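Skanumgate Student Robotics Program
Progress report to the Greden Fund, second term

The program has met its enrolment target for the term, with 20 students attending the Thursday sessions. Work has centred on hand-held grippers fitted with yellow fingers. To date the students have logged 241 practice demonstrations, and each is labelled by the student who performed it.
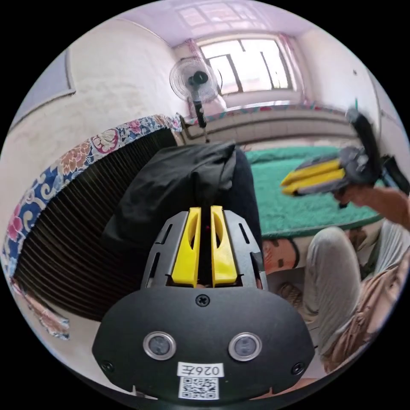
Asked to comment on the term, Farkow College replied that its students would benefit from longer sessions, as 30 minutes leaves little time for labelling – a view the program shares. The College also requested that the task list be settled before December.

Spending remains within budget. Two items are carried forward: the written safety guide and the entry for the Vídalín Challenge. Approval is sought to extend sessions from next term.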